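Efren Cabanatuan
Everybody in my feed is suddenly an expert on blue light for the home. Blue strips under the cabinets, blue bulbs in the den, blue over the counter so you can "wind down." I have questions. Mostly: have any of you tried to find a spoon in it?

Efren Cabanatuan
The one people keep sending me is the Ernska kit. Stick it up, pick a color, your kitchen turns into an aquarium. The ad says it makes a small room feel bigger. My kitchen is small. I put the kit in. My kitchen is small and blue.

Efren Cabanatuan
And before anyone says I bought the cheap one, I borrowed the Pletham too, from my cousin in Ashby. 300 bucks. Same blue. Slightly nicer remote. He says I have to "live with it for a while." People say that about bad haircuts.

Efren Cabanatuan
The claim that bugs me most is that colored light hides mess. I've now seen this in maybe four different posts. Hides it from who? The crumbs are still there. I put my hand in them.

Efren Cabanatuan
What it does do is make everything the wrong color. A ripe tomato looks like a plum. I stood there at 9 at night with a pack of chicken trying to decide if it was okay and had to carry it out to the hall to look at it. That can't be the lifestyle they had in mind.

Efren Cabanatuan
Someone asked about cleaning under it. Bad. Wiped down for 15 minutes, felt great about myself, turned on the regular ceiling light and I'd missed a whole stripe of dried soup. If you clean at night under blue you are just moving a rag around.

Efren Cabanatuan
Also the 2000 lumens on the box. Fine, it's bright. Bright isn't the same as being able to see. Any pale bit of anything looks like a star and anything dark turns into a blob.
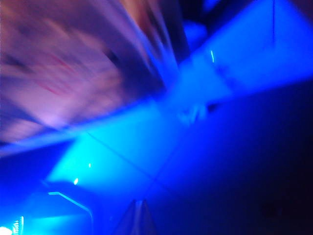
Blue and pink, plus one dark smudge. Your guess is as good as mine.

Efren Cabanatuan
Bilalel (the decorating newsletter, I know, I know) calls this look "calm and immersive." They suggest 20 minutes of it before bed. I'd suggest 20 minutes of it before you buy it, in a store, while holding a tomato.

Efren Cabanatuan
To the person telling me to add a pink lamp for "balance": so now I can't tell the color of anything in two colors?

Efren Cabanatuan
I'll give it one thing. It looks pretty good from the street. My neighbor asked if I'd opened a bar.

Efren Cabanatuan
Pletham goes back to Ashby in November when I drive out there. If anybody wants the Ernska, it's missing one of the sticky pads and I threw out the box. Plain white bulb is back in over the sink.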